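Stivley Long-Reach Bulb Planter

Home > Hand tools > Planting > Bulb planters

Ash handle, forged steel barrel, 33 in. overall
In stock, ships from our Storkura shed

If you plant bulbs under trees, you know the feeling of hitting a root with a cheap planter and watching the tin cone fold up like a paper cup. The Stivley is the tool I reach for when the ground is dry, rooty and full of last year's leaves, and I have been so happy with mine that we finally talked the maker into letting us stock it (it took two springs of letters!).

Stivley is a tiny workshop and they only make planting tools. The barrel is forged in one piece and then sharpened on the inside edge, so the soil plug slides up and out of the back when you push the next hole. There's no trigger and no spring to clog. It has a foot tread on both sides, wide enough for a proper boot, and the tread is welded right round where other makers just tack it. I have jumped on mine. I weigh what I weigh, and it's still straight.

The short T grip on top is turned to fit the hand and left with an oil finish. Give it a wipe of linseed in the fall and it will go a lovely honey color in time.

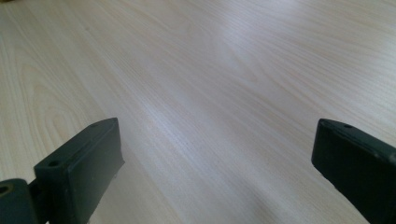 Oi-ling Chiu wrote in to tell us that she got her whole bank of snowdrops and winter aconites in with the Stivley before lunch, under a beech, in soil she had given up on, and that her only complaint was having to buy more bulbs. She does say that on her wettest patch the plugs came up sticky and she had to knock them out with a stick. That matches what I've found. Clay that smears in your fingers will smear in the barrel too, so let it drain for a couple of days, or dust the inside with dry sand.

What it's good for

Daffodils, tulips, alliums, camassias, big snowflakes, and any small bulbs you want to plant in clusters. The barrel is wide enough for a large daffodil with offsets still on, and for little things like scillas I drop several into one hole and let them sort themselves out. It's wonderful in grass. The plug comes out with the turf on top, you pop the bulb in, turn the plug back over and tread it down, and by spring you can't find the join.

It is less good for really huge bulbs. Crinums and the bigger amaryllis relations want a spade and a wide hole, and most of them want their necks left above ground anyway. Don't use it as a pry bar on stones either, please. Dinesh Nigam in our workshop has straightened one of those already and he was very polite about it, but still.

Getting the depth right

There are rings cut into the outside of the barrel so you can see how far down you are without stopping to measure. The old rule of planting at two or three times the height of the bulb works well enough in decent soil. In dry shade I go a ring deeper. It's cooler down there, the squirrels lose interest sooner, and tulips especially seem to come back better for it. I've got a drift of 87 'Hidayat' daffodils (a soft lemon one, quite late, scented) that went in deep under an old maple where nothing else wanted to live, and they've thickened up every year.

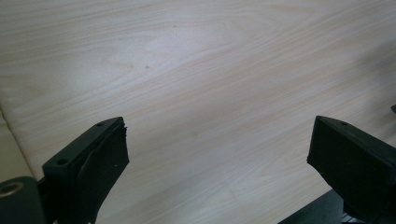 Water them in if the ground is dusty, even though it feels silly watering something dormant. Bulbs put on root long before you see a leaf, and a dry October can set them back a whole season. After that leave them be, apart from a thin mulch of leaf mold if you have it. Leave the foliage alone in June too, however tatty it gets!

Looking after the planter

Knock the soil off, rinse the barrel, dry it and rub a little oil round the cutting edge. A round file will bring the edge back when it dulls, three or four strokes on the inside only. Mine gets done once a year. Hang it up by the grip if you can, as the edge doesn't like a concrete floor.

Specifications

Overall length: 33 in.
Barrel: forged carbon steel, inside-sharpened, with depth rings
Tread: double-sided, fully welded
Handle: ash, oil finish, replaceable
Left- or right-handed: suits both
Guarantee: 29 years on the barrel and welds (Stivley's number, and no, I don't know why either)

Goes well with

Sterkska canvas bulb bag, with 2 pockets and a shoulder strap
Round sharpening file
Raw linseed oil, small bottle

Spare handles are kept in stock. Email Ekaette at the shop with the length of your old one and she'll send the right fit.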